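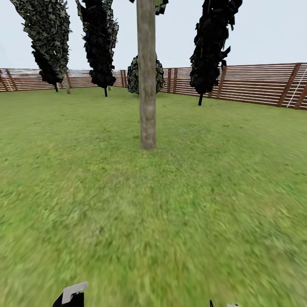 Homeowners in Trisesov who pay property tax will soon be able to see, line by line, how their bill was worked out, and we could not be happier to share the news! Sollis, the nonprofit tax help service based on Fung Street, is opening a free property tax clinic for anyone who owns a home, a lot or a small rental in town. Most people look at the total, groan a little and pay it. But the total starts with an assessed value, and that value starts with plain facts about the place: how big the lot is, how much of it is lawn, whether there is a long wooden fence at the far side of the grass, what has been built and when. If one of those facts is wrong on the record card, the bill can be wrong too, and it can stay wrong for years.

The clinic opens its doors on 2024-07-24 and will run 16 sessions through December. Each session has room for seven households, so everyone gets real time at the table with a trained helper. Bring your latest bill, your record card if you have it, and any letter you have received about an exemption. (No record card? We can print it for you while you wait.)

We tried the idea out last winter with 98 households, and the response was wonderful. People came in with shoeboxes of old bills, and one couple brought every notice they had received since buying their house. Many had never heard of the homestead exemption, and several found square footage on their card that belonged to a porch torn down long ago.
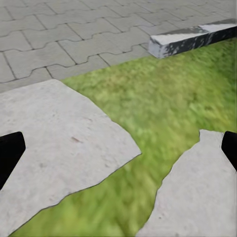

Helpers will also explain the difference between the tax rate and the assessed value, a point that trips up almost everybody. A rate can go down in the same year that a bill goes up. If the value of your home rose faster than the rate fell, you pay more. Once you have seen the math done with your own numbers, next year's bill is a lot easier to read!

For those who would like to get started at home, Sollis is putting out the Zedotetti Workbook, a short guide with blank worksheets and a glossary in everyday words. The first printing is 507 copies, free at our front desk and at every session.
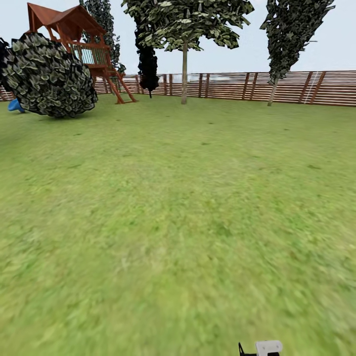 Who Can Attend

Any property owner in Trisesov, at any income level. Renters are welcome to pick up the workbook, and owners may bring a family member or friend along. The clinic does not file appeals, but helpers can go over the form and the deadline with you. Sign up at the Sollis front desk during office hours. Walk-ins will be seen when a spot is open.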